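Bathroom Cupboard Week at Undthorpe

Welcome back, everybody, and pull up a chair! April is when I finally turn out the bathroom cupboard, and this year I had been meaning to do it properly ever since Ineke Hoekstra had her own big clear-out (the one with the 18 travel shampoos – I still think about it). I started on Thursday after breakfast, thinking I would be finished by lunch, and of course I was not.

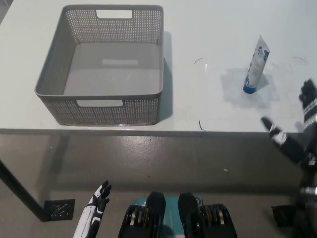

Gray basket and one tube, standing on its blue cap.

I do love a basket with holes in the sides, and I have grown very fond of the handles on this one, front and back, so you can slide it off a shelf with one hand while the other is holding a towel. Tubes go in cap down at our house, the way my mother kept them, and I try to stop at one basket per shelf. If you are doing your own cupboard this month, send me your pictures and tell me what you found at the back. I will add them to the page over the weekend, once the towels are folded and put away.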